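Halima Mrema has been buying cup carriers for the Sostari coffee counters for long enough to have opinions on fiber, and she would like you to know that she did not plan it this way.

"I wanted to do menus," she says. "I got lids, sleeves and trays."

Her office is behind the Levchenko Street shop, and most of it is shelving. In April she went through 2,821 molded pulp carriers, the tan four-cup kind made of recycled paper, and got 68 complaints. She reads them all. One customer wrote only the word "lap."

"People think the tray fails at the rim, where your thumb goes," she says. "The rim's fine. The rim will outlive us. It's the middle that goes, right around that little cross. You get one crack, and then everybody pokes it."
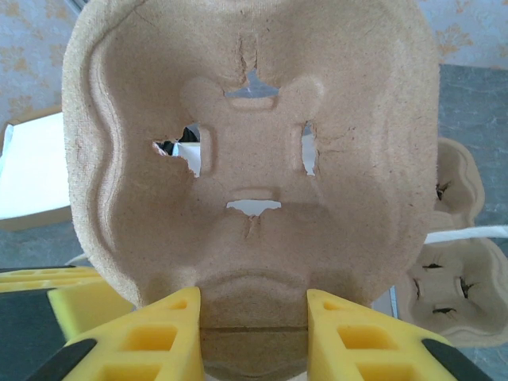
She blames the poking on boredom. Hand a person something that feels like felt and has a hole started in it, she says, and by the second traffic light there will be more hole. Her driver, Orest Bilyk, denies this and has been seen doing it.

Two suppliers are after her business at the moment. Furden makes a thicker tray that stacks badly. Stilen makes one that stacks beautifully, "like a deck of cards, and about as strong." She ordered 325 of each and gave them to the morning crew without saying which was which. Danylo Lytvynenko, who opens at the downtown counter, returned his comments on the back of a Furden tray, so she took that as a vote.

What does she do with the torn ones? They go in with the cardboard if they're clean. If they've had a latte through them, they go home to her compost, where she says they vanish faster than eggshells and with less fuss.

Has she thought about plastic?

"Every time it rains," she says, and goes to sign for a delivery.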